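Setting up levels before you model a remodel

Most dimension errors in a remodel model come from levels that were placed by eye. Set them before drawing any walls. The steps were written for the Terkimwood house, a two-story remodel with a rear addition, and last checked 2/4/23.

Open an elevation view and delete the default upper level. Place Level 1 at the top of the existing finished floor and lock it. Do not use the top of the subfloor, as door and stair heights are read from the finish.

Enter the second level as a typed value, taken from the site survey. Name levels by use – "L2 Existing" and "L2 Addition" – even where the two heights match. 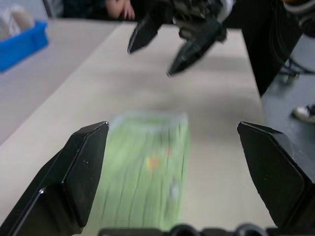 Next, create a plan view for each level and assign a phase to it. Existing walls go in the Existing phase, and everything in the addition goes in New Construction. Set the phase filter to Show Previous + New on the drawings that go to the contractor.

Attach wall tops to a level and leave the unconnected height field alone. If a ceiling drops later, you change one value and the walls follow.

Before saving, cut a section through the joint between the old house and the addition. Check that the two floors meet at the intended step. On this job Soledad Manríquez found a mismatch of 5 mm there, caused by a tile thickness entered twice.

Save the file as a template with the walls removed and the levels kept.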